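Notebook, 11/09/2025 – Haltgate car, rear shocks and gearing

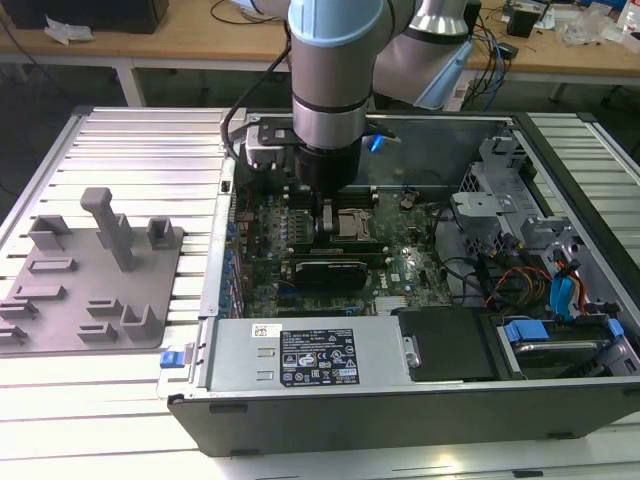 Left rear shock back on the dyno after the Haltgate race. It faded again by lap 30, same as last time, and again I was told it was the driver. Pulled the shaft and the seal has a groove in it you could lose a dime in. So the driver gets an apology, or at least a donut.

Rebuilt with the Jalitik seal kit. The instructions are one drawing and a phone number. Charged to 300 psi, ran 5 warm-up strokes, then the full sweep. Peak rebound 439 lb before the rebuild, 541 after. Right side still to do. I'd like the pair to match before anyone calls the car "loose" again, a word that so far has covered the shocks, a flat tire and a missing panhard bolt.

Gearing: we ran the short gear at Haltgate and sat on the limiter halfway down the back straight. Endine is longer. Go up one step and stop arguing.

Ó Riain say the new springs ship in December, when the car will be under a tarp. Asked if they had any used ones. They did, at the new price. Using the old springs.

To do:
- right rear shock, same oil, same charge
- scale the car with fuel in it this time
- find the good torque wrench – it is not in the drawer marked GOOD TORQUE WRENCH
- new panhard bolt, plus a spare for the trailer

Dyno sheets are in the blue binder, under the tire bills.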